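Category: Bench Notes / Two-Arm Cell / Upkeep

We use cookies to keep you logged in and to remember which notebook you had open last. OK / Settings

Thursday, February. Started 9:10, coffee in hand.

Picking up from where I left off on the left gripper. For anyone who hasn't been following along (hello, Njål, I know you skip to the bottom), the left arm had been getting a little lazy at the fingertips. It would close nicely on the setup block and then, on anything thin and slippery, it would close to the same number on the readout and just not hold quite as firmly as the right one does. I'd blamed the tips, then the cable, then myself. Yesterday I finally took the finger pair off and found the two set screws on the inside finger a good deal looser than they ought to be, and a line of gray dust in the slide where the grease should have been. So the grease had gone dry and the finger had been rocking. I cleaned the slide with a lint-free wipe and a bit of alcohol, put in a very thin smear of the Brinesex grease (the small tube, second drawer, please put the cap back on!), and set the screws with the little torque driver.

After that I ran the zeroing routine 3 times to be sure it came back to the same place, and it did, so I wrote the closed count into the cell file. It reads 3,683 now. If you see anything else in there, someone has loaded the old file from the Lambert laptop, and you should come and find me before you run.
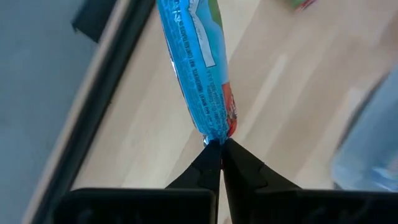
Grip force on the left side is where I spent most of the morning. I had it set at 90 on the Munder controller's scale, which was fine for the hard blocks we were using in the fall, and I wanted to bring it down without losing the pinch. Snack bars are a lovely test for this because the wrapper gives you almost nothing to hold on to. If you catch one by the crimped end, the way the fingers have the blue one here, down below the allergen print where the film bunches up, you have only the very tips doing the work, and any rocking in the slide shows up right away as a bar that swings. Catch it in the middle and even a badly set gripper looks wonderful. So I'd like us all to do the end grip first from now on when we check a finger, and the middle grip second, and write down both.

I brought the force down in small steps and stopped when the bar began to turn in the fingers on the lift, then went back up one step and left it there. The value is in the cell file with a comment. I didn't round it off to make it pretty, so please don't either.

10:45. Kelly Tapley came by and asked a very good question about the cable loop at the wrist, and it sent me off on a detour that I don't regret. The loop has to be long enough that the wrist can turn all the way over without tugging, and short enough that it doesn't sweep things off the table when the arm comes in low. I had tied it too short after putting the fingers back. You could feel it with the power off, a springy resistance in the last part of the turn, and I'm now fairly sure that some of what I'd been calling finger trouble last week was the cable pulling the wrist back a hair. I cut the tie, gave it more slack, and tied it again with the soft hook tape so that the next person can adjust it without cutters. Turned the wrist by hand both ways, slowly, and watched the loop the whole time. Much happier.

While I was down there I checked the base plate bolts on both arms. Left side all fine. Right side had one that took a small nudge, so I marked all of them across the head with the paint pen. If the line's broken, the bolt has moved, and you should check the whole plate before you tighten just that one. I also wiped down the rails, which had picked up more crumbs and lint than I want to admit in writing.
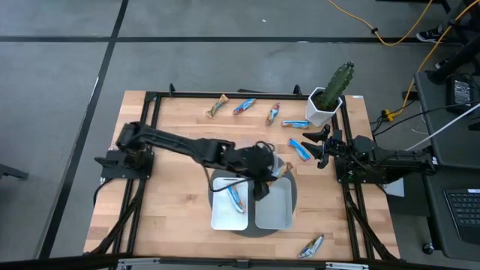
Do we need to redo the table calibration after taking the fingers off?

Only if the tip position has shifted when you check it against the reference pin; refitting the same fingers and zeroing them is usually enough, but do the pin check every time, with both arms, and note the result here.

I did the pin check before lunch. Right arm came back the same as last month. Left arm was a touch off in height, which I put down to the finger seating properly for once, so I updated the height offset for that arm and left everything else alone. Njål, this is the part where you were right about the seating and I was stubborn about it, and it's in the notebook now, so you can stop bringing it up.

1:30. Long run. The plan was 200 pick-and-place cycles with no hands on anything, and the plan mostly held. The left arm went through all of them without a grip fault. The right arm stopped one time on a "target not reached" and cleared itself when I restarted that step. I looked over the log and I think it's the approach speed, which is still the old Plevodau profile, a bit too eager on the last stretch. I've lowered it for the right arm only. Let's see how it does tomorrow before we touch the left one.

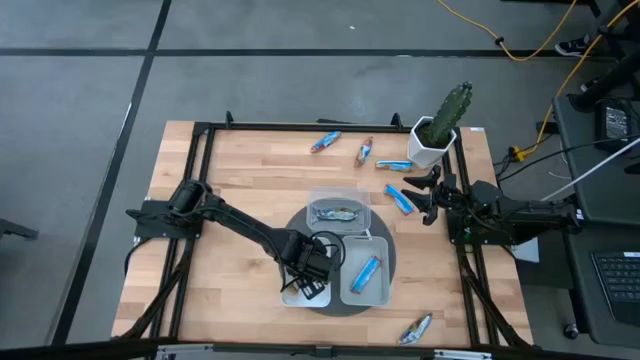
Left gripper low over the small white tray, right gripper open by one of the loose bars.

I like how the height looks over the trays now. Before the offset change I'd been giving it extra clearance out of nervousness, and then the bars dropped farther than they needed to. If you change to a tray with a taller rim, please measure the rim and put it in the file, don't just add a bit by eye (I've done it, I know how tempting it is).

For next time: order another tube of the grease, print a fresh bolt-check sheet, and do the right gripper's slide as well. It feels fine, but it has the same hours on it as the left and I'd sooner open it up on a quiet morning. Torque driver is back in its case on the top shelf. Arms parked and powered down at 4:20.

Last updated: Thursday, 4:35 pm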